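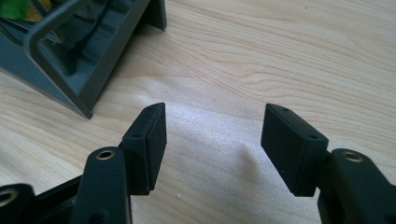 Entili Table, Pale Finish
Furniture assessment, Kesitberg Learning Centre

The Entili table was assessed over one term as a candidate for the Centre's shared study areas. The review was coordinated by Rongrong Song, with comments from staff and regular users of the ground floor rooms.

Surface
The top is a light blond wood with a fine, wavy grain and a matte finish. Reviewers found it comfortable for reading under the ceiling lights. The colour suits the existing shelving, although Stepan Vakulenko considered it too pale for the entrance area, where dirt from the car park is carried in throughout winter. Ballpoint ink came away with a damp cloth. Felt marker did not, and left a faint grey line that remains visible at close range.

Assembly and stability
Assembly by one person took 90 minutes. The printed instructions show the leg brackets in the wrong orientation at step 4, and Utoment, the supplier, has been advised. Once the bolts had been retightened after the first fortnight, no further movement was reported. The feet cannot be adjusted for height, and on the older tiled floor a folded felt pad was required under one corner.

Daily use
The edges are comfortable for the forearms during long periods of writing. The table is heavy, and moving it between rooms should be treated as a two-person task. Users of the previous Zavel tables missed the under-top shelf.

Cost and warranty
The quoted price was 600 dollars per table, with delivery charged separately. The warranty runs for 24 months and excludes damage to the finish caused by heat or standing water.

Recommendation
Suitable for study rooms and the staff workroom. Not recommended for the art room or the entrance area. Enquiries regarding the trial may be directed to Trinidad Goicoechea at the front office.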